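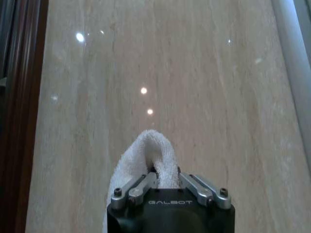 Plimley Safe Start Kit for Service Robots: my review after a month of wiping walls

I bought the Plimley kit in March, mostly because our insurer kept asking what our written rules were and all I had was a sticky note. It's a binder, a stack of laminated cards, a roll of floor tape and a year of updates, all for $90. I do cleaning work with robot arms in lobbies and hotel bathrooms, a lot of it polished stone, so I wasn't sure a general kit would have much for me. Well, some of it does!

The best part is the cloth card. It has you check the grip before the arm goes anywhere near the wall: towel bunched up well past the fingertips, no bare metal facing the surface, loose ends clear of the joints. Simple stuff, but I'd been eyeballing it for ages and two of us did it two different ways (mine was worse). With a fat white terry towel pinched up in a soft peak you've got a nice cushion in front of those metal fingers, and the card gives you a yes or no instead of a shrug.

I also like the shiny surfaces page. It tells you to look for light reflections before a run, write down which lamps are on, and do one slow pass with a person at the stop button. Glossy beige stone throws back every ceiling light you own, and I'd never thought to put that on a form. Now it's on the form.

Now the grumbling. The speed section is thin. You get a blank box marked "site limit" and a paragraph telling you to read your robot's manual, and okay, fair enough, but for the price I wanted a worked sheet. The Jusari binder does this much better, with a page for each kind of job, though it runs to 42 pages and I have never once seen anybody on my crew open it. Stoyanova has an online version with reminders and sign-offs. Lovely, but it's $2,000 a year, so no.

The floor tape is junk. It curled up on tile by Saturday and I went back to my usual Prumeck roll, which sticks like crazy and peels off clean.

One more thing: the kit is NOT a certificate and doesn't pretend to be. You still have to do your own risk assessment for each site, and the cards only help you stick to what you decided. Mine takes 20 minutes at a new place, less if I've worked next to that kind of wood trim before.

Four stars from me. I'd buy the cards again on their own if Plimley sold them that way, and I've emailed to ask.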